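The underside of a mug

Materials and making, May issue

Most of what can be learned about a mug without breaking it is found on the side that faces the table. The maker's mark, the care instructions, the foot and any fault in the glaze are all within a few centimetres of one another, and they are seldom looked at after the day of purchase. This feature deals with the decorated ceramic mug as an object in daily use: how the picture gets on to it, what the base says, how it should be stood, and what shortens its life.

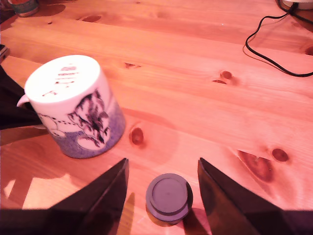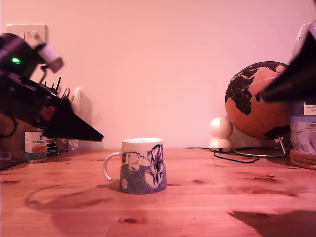 Ceramic mug with a speckled blue band and animal drawing, on a pine tabletop.

The base

A mug has two flat boundaries, the rim and the foot, and they are finished differently. The rim is normally glazed all the way over, as it has to be smooth against the lip. The foot stands on the kiln shelf during firing, and glaze left between foot and shelf will fuse the two together. Makers therefore wipe the foot clean, leaving a narrow unglazed ring, or glaze the base completely and support the piece on small pins. Pin firing leaves three tiny scars. A wiped foot leaves a ring that feels like fine sandpaper.

The ring is the part that scratches furniture. Softwoods such as pine mark easily, and a mug dragged a hand's width across a pine top will leave a pale arc that shows under a low lamp. Rubbing the foot with a fine diamond pad, used with water, takes the sharpness off in less than a minute. Pottery studios do this as a matter of course. Factories often do not.

Printing on the base is usually in one dark colour, as in the first picture, where a small block of it is arranged in short lines on the white. Such blocks commonly carry a name, a country of origin and some guidance on dishwashers and microwaves. There is no single layout. Some makers set the words round the edge in a circle and some use symbols alone. Base print is generally fired on, and on most ware it outlasts the decoration on the side by a wide margin, having less contact with spoons, hands and neighbouring crockery.

Where the print has been applied over the glaze and not fired high enough, it can be removed with a fingernail. This is a useful test in a shop. If the base text lifts, the picture on the wall of the mug has probably been through the same kiln.

The picture on the side

There are four common routes.

Underglaze decoration is painted, stamped or transferred on to the biscuit-fired body and then covered with clear glaze. The surface over the picture is continuous with the surface beside it. Run a thumbnail across the edge of a line and nothing is felt. Colour choice is restricted by what survives the glaze firing, with cobalt blue the most dependable of all, and this goes some way to explaining the quantity of blue and white in the world's cupboards.

In-glaze decoration is applied on top of the fired glaze and then fired hot enough for the colour to sink into it. The result wears nearly as well as underglaze.

Onglaze decoration, the usual method for illustrated mugs, is a printed transfer slid on to the glazed surface and fired at a lower temperature. Line drawings reproduce well this way. Fine strokes, dotted lines and brush effects hold their edges, and the drawing can be carried right round the wall so that it has to be turned to be read. The join is generally placed at or near the handle. An onglaze line can be felt as a very slight step.

Sublimation printing puts dye into a polymer coating over the ceramic. It is the method of the short run and the personal gift. It is bright when new and it is the least resistant of the four to abrasion and to hot alkaline detergent.

Speckled bands are a separate matter. A speckle may come from iron or other particles in the clay, from coarse pigment in the glaze, from spatter applied with a brush or spray, or from a printed transfer imitating any of these. Real spatter never repeats. A printed speckle will repeat if the band is made from two pieces of transfer, and it will show a vertical join if it is made from one. A band that runs close to the rim deserves a closer look than one near the foot, as it is in the zone touched by the mouth, and reputable makers leave a plain margin below the lip for any onglaze colour.

The Canpolat trial

Canpolat, which tests tableware for small retailers from a unit in Lodanport, ran a comparison of all four methods last winter and has let us see the figures. The mugs were plain white blanks from one supplier, Gaduden, decorated by each method with the same drawing and the same band. Each went through 100 cycles in a domestic dishwasher with ordinary tablets, on the upper rack, with the drawing facing a neighbouring mug.

The underglaze samples showed no change that could be seen with the naked eye. The in-glaze samples lost a little gloss over the darker strokes. The onglaze samples split into two groups. Those fired by the decorator's normal schedule faded slightly at the high points of the curve, and those deliberately underfired had lost complete strokes after 30 cycles. The sublimation samples began to go cloudy at the handle, where the coating was thinnest, and two had lifted along the rim.

Contact damage was more serious than detergent damage in every group. Mugs spaced 10 mm apart came out in much better order than mugs left touching, regardless of method. The report makes little of this, but it is the most practical thing in it. A rack with one mug fewer in each row is worth more than a change of tablet.

A limitation should be noted. Canpolat used one shape of mug only, a straight cylinder. Tapered shapes touch one another at a single line, at the widest point, and it would be reasonable to expect wear to collect there.

Which way up

The choice between storing on the foot and storing on the rim has been argued over for as long as there have been shelves. The technical points are few.

Rim down keeps dust out of the bowl of the mug. It also traps whatever moisture is inside, and on an unventilated surface this produces a stale smell and, on bare or oiled timber, a ring. A mug that has been towelled dry may be stored rim down without trouble. One straight from the rack should stand on a slatted or ribbed surface first.

Rim down puts the load on the thinnest part. A single mug weighs too little for this to matter. A stack does matter, and so does setting the mug down hard. Chips at the rim are more often caused on the way to the shelf than on it.

A tapered mug changes stability when it is inverted. The wider end should be underneath wherever there is a choice and the shelf is subject to knocks. On a straight mug there is nothing in it.

Illustrated mugs are drawn to be seen on the foot. A cat or a tiger loses nothing by being the wrong way up in a cupboard, though owners with open shelving may take a different view.

Lids

Loose lids, caps and covers tend to collect near mugs. A lid of the short round sort with a recessed top, such as the dark grey plastic one beside the mug in the first picture, will hold water in the recess if it is dried face up. Dry it on its edge, or face down on a rack. Plastic lids also carry smells between drinks more readily than glazed ceramic does. Soaking in a warm solution of bicarbonate of soda overnight will deal with most of it.

If a lid has a separate seal, take the seal out before washing and put it back only when both parts are dry. Replacement seals are sold by diameter, and the measurement needed is that of the groove. Measuring the old seal gives a false reading, as it will have stretched.

Mugs on desks

A desk is a harder environment than a kitchen. The surface is usually shared with things that have a higher centre of gravity or a wider reach: in the second picture there is a globe to one side and a wire mesh pen holder at the back, with a metal food can at the table's left edge. Food cans are popular as desk containers once emptied and washed. The steel rim should be checked for burrs, and the can kept clear of glazed ware, which it will mark with fine grey lines. These are metal deposited on the glaze. They come off with a mild cream cleaner and are regularly mistaken for cracks.

A globe needs a clear circle round it if it is to be turned. Allow a hand's width and keep handles out of it. Mug handles should point towards the user's preferred hand and never over the edge of the table.

Small thin loop handles deserve attention of their own. The handle is attached to the wall at two points and the upper one carries most of the strain when a full mug is lifted. Tap the wall lightly with a knuckle. A sound piece rings and a cracked one gives a dull note. A mug that gives a dull note should be retired to pens before it lets go with hot liquid in it.

What to look for when buying

Reltport, the transfer printer, supplies a one-page checklist with its sample packs. Edited for length, it runs as follows.

Turn the mug over first. Look for text that is sharp and firmly fixed.

Feel the foot ring. Refuse anything that catches on cloth.

Stand it on a flat surface, then on its rim. It should not rock in either position.

Find the join in the decoration. It should be level.

Check the inside wall opposite the handle, where pinholes in the glaze are easiest to miss.

Pour in water to the intended level and lift it. On mugs 90 mm tall or less, make sure the fingers clear the hot wall.

Reltport's next sample pack will include fired test tiles for in-glaze colours, with the cobalt range first.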